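Print | E-mail
Posted in July by Walid Boutros
3 comments | 7 shares

Square knot keeps slipping in monofilament thread

I'm practicing interrupted sutures on a pad. The first throw loosens before I can lay the second. Braided thread holds fine. What should I change?

Answer 1
Use a surgeon's knot — two wraps on the first throw, one on the second, in the opposite direction. Monofilament has low friction and high memory, so add a third and fourth throw.

Answer 2
just pull harder
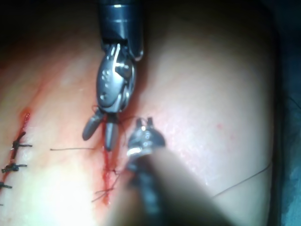 Pulling harder cuts the pad. Keep tension even on both ends and lay each throw flat. Leave tails of 3 mm.

Share (7) | Print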